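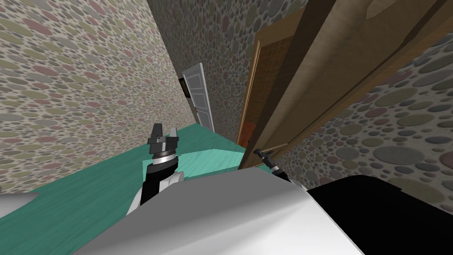
Narrow hallway with patterned wallpaper.

Call for playtesters: Medness, closed test in November

Codau is looking for players to take part in the closed test of Medness, our management and story game for PC. The test is done from home, it is paid, and you do not need any experience in testing games. We are a small studio and this is the first time we open the game to people outside our own circle, so please read the whole page before you apply.

The game

In Medness you are the only doctor in Nivthorpe, a fishing town where the ferry comes when it wants. During the day you see patients, order medicine and decide who can wait. In the evening you walk through the town and talk to the same people outside the clinic, and what you learn there may change how you treat them the next morning. There is no combat. There is quite a lot of reading, and a stock room which some of our friends have called cruel.

The game is played alone. One complete season in the clinic takes 10 hours for a player who reads the dialogue, and one season is what we will give you in the test build.

What we ask from you

The test has 3 rounds. In each round you receive a new build and one week to play it. After the week you fill in a form, and the form has both questions with a scale and questions where you write in your own words. The second kind is more useful for us, also when your answers are short.

We would like you to play in your normal way. If you usually skip tutorials, skip ours too. If you stop after one evening and have no wish to continue, write to us at which moment this happened. You will still be paid for the round as long as you send the form.

Save files and crash reports are sent to us automatically from the test build. We do not record your voice, your face or your screen. In the third round we will ask a small number of players for a video call with Duarte Ramalho, our lead designer. The call is voluntary and it is paid separately.

Who can apply

You must be 18 or older and be able to read English comfortably. All text in the test is in English, other languages will come later.

You need a PC with Windows and a controller or a mouse. Please do not worry if your computer is old. We have plenty of testers in the office with strong machines, and we know much less about how the game behaves on a laptop that somebody bought for school. Tell us in the application what you have, with the graphics card if you know it.

We want a mixed group. Half of the places are kept for people who play management games often, and the other half for people who play them rarely or never. We also welcome players who use larger subtitles, remapped buttons or color filters, as these options are new in the build and have been tested very little.

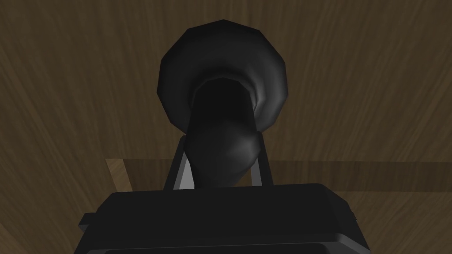 People who work in health care are also very welcome. Our medicine list was checked by a nurse, but the working day in the clinic was written by game designers and perhaps it shows. If you find something that no real clinic would do, there is a separate field for it in the form.

You cannot take part if you work for another game studio or publisher, or if you write about games for a publication. We are sorry for this, and there will be a preview build for press later.

Payment

You receive 30 euros for each round when we have your form. The money is sent by bank transfer or as store credit, you choose which one. Every player who finishes all the rounds gets a key for the full game on release and, if he or she agrees, a name in the credits.

There are 500 places. When we have more applications than places, we choose by the hardware and the playing habits, not by the date when you applied. An early application gives no advantage.

Confidentiality

Before the first build you will be asked to sign a short agreement. You may tell people that you are in the test. You may not stream it, post screenshots or describe the story of Nivthorpe after the first ferry — this includes private chat servers. The agreement ends on the day when the game is released.

How to apply

Fill in the application form on the Medness page of our website. It asks for your age group, your country, your computer and the last few games that you played to the end or gave up. Please be truthful about the ones you gave up, we like this question very much.

Applications are open until the end of October. Everyone gets an answer, also when the answer is no. If you are not chosen, we can keep your form for the next test, but only if you mark the box for this.

Questions about the test, the payment or the agreement can be sent to Decha Phromma, who coordinates the players, through the contact form with the subject line "Medness test". He reads English, Thai and Portuguese. For problems with your account on the site, please write to the support address on the login page.

One more practical thing for those who live near us: our office in Arruda is not open for visits during the test. All rounds are online only.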